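Learning to sleep with a mouth guard

For 9 months I was waking up with pain in my jaw, and I thought it was from my pillow. I changed the pillow 2 times. Then in October my dentist, Dr. Adams, looked at my back teeth and asked if I grind them at night. I said no. He asked who sleeps next to me, and I had to call my husband from the chair. Themba said yes, of course, it sounds like somebody is walking on small stones.

So now I have a night guard. It is a hard piece of clear plastic which covers the upper teeth. They took a mold of my mouth, and I went back to the clinic in Duvurham to have it adjusted. I paid 1065 for everything, and my insurance returned nothing, so please ask yours before you agree.

The first week was not easy. I had a lot of saliva and I woke up at three in the morning with the guard in my hand, without any memory of taking it out.

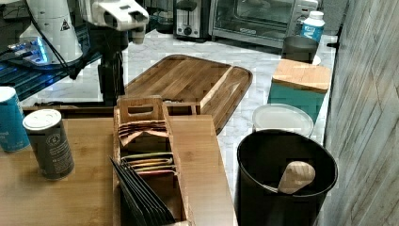 In the second week I tried to put it in one hour before bed, while I was reading. This helped me very much. My mouth had time to accept it. I also stopped drinking coffee after lunch, which was Dr. Adams's idea, and I put a warm cloth on both sides of my face for a few minutes.

The pain in the morning is smaller now. It did not go away completely. When I have a difficult week at work I still feel it near the ear, and chewing bread with a thick crust is uncomfortable. Dr. Adams wants to see me again in spring to check if the guard has marks.

For cleaning I use a soft brush and cool water. My sister washed hers in very hot water and it changed its shape, so she had to order a new one.

Liên

Share this post (2)

3 comments

Ntombi Mthembu
Does it change how you speak? I have to answer the phone at night for my work.

Liên Đặng
Yes, a little, mostly the letter S. I take it out for calls.

Ayanda Nel
I had the same thing with the saliva! Mine stopped after ten days or so.

Contact | Back to top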